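Features > Technology > Everyday Computing

Wednesday, June 10, 2020
By Despina Jurić

The helper that wants to know your values

Brelora's new household assistant, Hitevow, asks you 43 questions before it will remind you to take a pill. Do you mind being interrupted at dinner? Who may know that you skipped a walk? Would you rather be nagged or left alone? The answers go into what the company calls a values profile, and from then on the software is supposed to weigh your wishes against your family's and behave with tact.

I have my doubts. I spent two weeks with it, and most of what it did could have been done by a calendar with a mute button. It learned that I dislike alerts after nine, but I had told it so on the first evening, in question six.

The harder promise is the one about conflict. Say a daughter wants to know whether her father left the house today, and the father would like that kept to himself. Brelora says Hitevow "reasons" about such cases. When I set one up, it sent both of us the same polite message suggesting we talk.

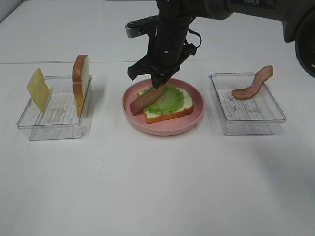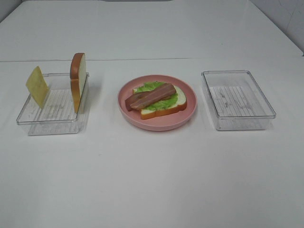 The company points to a trial in Drukcombe, where 80 households used the assistant over the winter and logged 1512 of these so-called norm conflicts. Most were settled "to the satisfaction of the user." Which user? In a house with two people who disagree, that word is doing a lot of work, and the report never says who filled in the form.

There is a decent idea buried in here. Software that can tell you which rule it followed, and why it put one person's wish ahead of another's, would be worth having. Hitevow does show a short explanation if you tap three menus deep. Mine usually read "based on your preferences," even on the day it passed a note to my sister that my preferences should have stopped.

Brelora told me a fix is coming, along with a longer questionnaire. I would settle for a shorter one and an assistant that does what the answers say – starting with my sister's notes.

Contact the editors | © 2020 Chow Magazine | Back to top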